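Unance Desktop Refurbishment Guide
Section 7: Opening the case and checking the motherboard

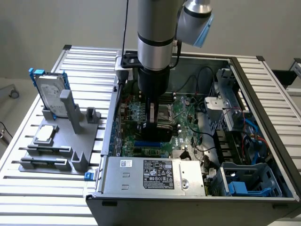 Figure 7-1. Open case on its side, with the power supply across the lower half and the motherboard behind it.

This section applies to the Rellholm 3000 desktop case. Complete Section 2 (Data removal) before starting.

CAUTION: Disconnect the power cord before opening the case. Do not open the power supply housing. It contains no serviceable parts and can hold a charge after the cord is removed.

1. Lay the case on its side on the slotted table, open side up.

2. Put on the wrist strap and clip it to bare metal on the case.

3. Read the label on the power supply. Enter the model and rated output on the job sheet.

4. Check that the cables crossing the motherboard are clear of the heatsink. Move any cable that touches it.

5. Follow the red and blue cables along the right interior wall. Look for cuts, flattened insulation and pulled pins.

6. Press lightly on the blue drive cage. If it moves, reseat it before going further.

7. Inspect the capacitors under a lamp. Reject the board if any top is domed or leaking.

8. Remove dust from the heatsink with a soft brush. Do not use a household vacuum cleaner.

Note: Do not lift the case by the drive cage handle.

Note: Boards rejected at step 7 go to the Clurkbridge store with the job sheet attached. Questions about rejected boards go to Tharun Mudaliar.

Continue with Section 8, Removing the power supply.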